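Trois semaines à mettre la table

Je vous avais promis des nouvelles du projet, et puis novembre est passé par là, avec ses nuits qui tombent à cinq heures et ses soirées où l'on n'a plus envie d'allumer l'ordinateur. Pardon pour le silence. J'ai reçu plusieurs messages très gentils qui me demandaient si j'avais laissé tomber les robots pour me remettre au pain au levain (la tentation était là, je l'avoue). Eh bien non, je suis toujours chez Fletness, et je passe mes journées à mettre et débarrasser la table. Ma mère trouve ça formidable, elle qui n'a jamais réussi à me le faire faire quand j'avais douze ans.

Je reprends pour ceux qui arrivent en cours de route. Notre petite équipe prépare des exemples pour un système qui doit apprendre à manipuler de la vaisselle avec deux bras. Le projet s'appelle Drallen, ne me demandez pas d'où vient le nom, il était déjà sur la porte quand je suis arrivée. Mon rôle à moi, c'est de piloter les bras à distance, geste après geste, pendant que tout s'enregistre : ce que voient les caméras, la position de chaque articulation, l'ouverture des doigts. On appelle ça une démonstration. On en fait une, on remet tout en place un peu différemment, on recommence. Objectif pour cette première série : 705 démonstrations gardées. Je dis bien gardées, parce que celles qu'on jette ne comptent pas, et on en jette !

Lundi matin, par exemple, j'en ai fait 20 d'affilée, toute fière, avant de m'apercevoir que j'avais laissé le mauvais intitulé de tâche dans le logiciel. Les gestes étaient bons, l'étiquette disait « ranger les couverts » alors que je ne touchais qu'aux assiettes. On a pu corriger à la main, mais j'y ai passé une bonne partie de l'après-midi, avec un paquet de biscuits pour me soutenir. Depuis, j'ai un papier collé au bord de mon écran : INTITULÉ ? en majuscules, souligné deux fois.

Ce qui m'a le plus surprise au début, c'est la lenteur. Quand vous prenez une assiette, vous ne réfléchissez à rien, votre main arrive déjà à moitié ouverte, elle sait où se trouve le bord, elle serre juste ce qu'il faut. À travers les commandes, il faut tout redécouvrir. La première semaine, j'approchais trop vite et je poussais l'assiette devant moi comme un palet. Ensuite je me suis mise à approcher trop doucement, avec des petits arrêts partout, des hésitations, des demi-tours, et là c'est la relecture qui a été cruelle : un système qui apprend en m'imitant apprend aussi mes hésitations. S'il voit trente fois quelqu'un s'arrêter au-dessus de la table avant de descendre, il s'arrêtera au-dessus de la table. Il faut donc une espèce de calme, un geste franc sans être brusque. Je m'y entraîne même chez moi en vidant le lave-vaisselle, et je vous assure qu'on a l'air très bête.

L'autre grande affaire, c'est la variété. Si le gobelet est toujours au même endroit, le système finit par apprendre l'endroit et se moque bien du gobelet. Nous avons donc une feuille de tirage, bricolée avec un tableur que nous avons baptisé Jollau (un long après-midi de pluie, on s'occupe comme on peut), qui nous dit avant chaque prise où poser les choses et dans quel sens les tourner. Les couverts en biais, les couverts droits, le gobelet au fond, le gobelet devant, l'assiette un peu plus à gauche. Au début je trichais sans m'en rendre compte. Je remettais tout plus ou moins au carré, parce qu'une fourchette de travers me démange. Il a fallu que je regarde une série entière en accéléré pour voir à quel point mes tables se ressemblaient toutes. C'est assez troublant de découvrir ses manies de cette façon-là.

Et puis il y a le choix du bras. J'ai deux mains à ma disposition, si j'ose dire, et comme je suis droitière, je prends tout à droite. L'assiette, à droite. La cuillère, à droite. Le bras gauche me servait surtout de figurant. Sur les 67 démonstrations de ma première vraie série, la main gauche n'avait presque rien fait, et on m'a gentiment suggéré d'alterner. Alors j'alterne, et je redeviens débutante une prise sur deux, avec l'impression d'écrire mon nom de la mauvaise main.
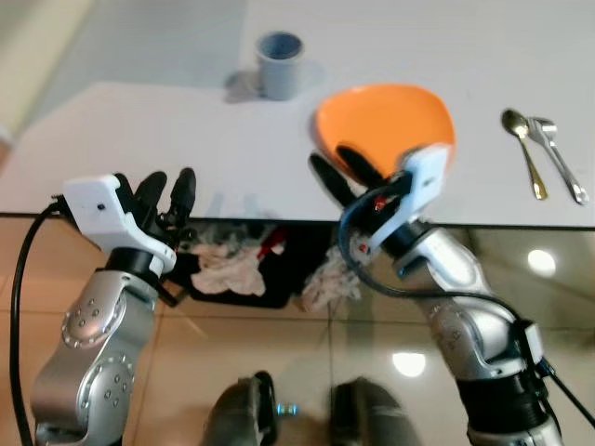
L'assiette reste quand même mon morceau préféré. Il faut la saisir par le bord, et le bord, il y a mille façons de le prendre. Trop peu, elle glisse et pivote. Trop loin vers le centre, on se retrouve coincé au moment de la reposer, avec les doigts entre elle et la table. J'ai fini par trouver une approche presque rasante que j'aime bien, et je la varie exprès de temps en temps — il faut que le système voie aussi des prises un peu moins élégantes, du moment qu'elles aboutissent.

On m'a demandé dans les commentaires du dernier billet ce qu'on faisait des ratés. La réponse a changé en cours de route ! Au départ, tout ce qui tombait ou glissait partait à la corbeille. Maintenant, on garde à part les prises où je rate puis me rattrape, par exemple quand je lâche la fourchette et que je vais la rechercher sans tout remettre à zéro. On les marque d'une étiquette spéciale, et on verra à l'entraînement si elles aident. Je n'en sais rien encore, et je me méfie de mon envie que ça marche, vu que ça rendrait mes maladresses utiles.

Côté rythme, je me suis fixé des séances de 60 minutes, pas plus, suivies d'une vraie pause où je sors marcher. Au-delà, je deviens mécanique (oui, bon) et cela se voit à la relecture : les gestes raccourcissent, je repose un peu n'importe comment, j'oublie d'ouvrir complètement les doigts avant de me retirer. La relecture, je la fais le lendemain matin avec un café, jamais le soir même. Le soir, je me trouve toujours excellente.

La suite, ce sera les piles. Deux assiettes l'une sur l'autre, puis trois, avec les deux bras en même temps, un qui tient et l'autre qui dépose. J'ai essayé une fois en fin de journée, pour rire, et j'ai ri beaucoup moins que prévu. Il faudra sans doute revoir la feuille de tirage, et aussi l'outil de tri, qui s'appelle Salehi et qui pour l'instant refuse obstinément les prises un peu longues. J'ai une liste de doléances à son sujet, je vous l'épargne.

Si certains d'entre vous ont déjà fait ce genre de collecte, avec de la vaisselle ou avec autre chose, dites-moi comment vous gérez la main faible. Est-ce que vous alternez à chaque prise, ou est-ce que vous faites des séances entières d'un seul côté ? Je penche pour la deuxième solution, mais mon épaule gauche n'est pas encore d'accord. Je lis tout, même quand je réponds avec trois semaines de retard.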